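The arm in the Grustville test kitchen had run for 2,251 cycles without hurting anything, and on the next one it decided the counter was higher than it was.

I was on the night desk in Vuston, paid to watch a simulated kitchen in case it caught simulated fire. At almost 2 in the morning the fault light came on. CONTACT FORCE EXCEEDED, it said. Contact with what, it left to me.

I asked the arm. We'd given it a voice that spring, a decision the Mofokeng office still defends.

"I put the cup down," it said.

"Where?"

"On the counter."

"There's no cup on the counter."

"Then it was 26 millimeters above the counter," said the arm, "and I can't be blamed for what it did next."

I pressed the stop, filled in form 70, and pulled up both views for the safety people in Misau, who don't believe in anything they can't see.

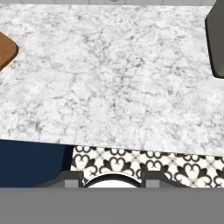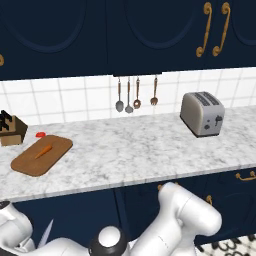
Misau called back before I'd finished my coffee. Had anyone been injured? No, I said, it was a simulation. Had anyone been at risk of injury? I looked at my chair, which has been missing a caster since June, and said no again.

"And the cup?"

"Still falling, as far as the log knows."

They told me to leave the stop pressed until it landed.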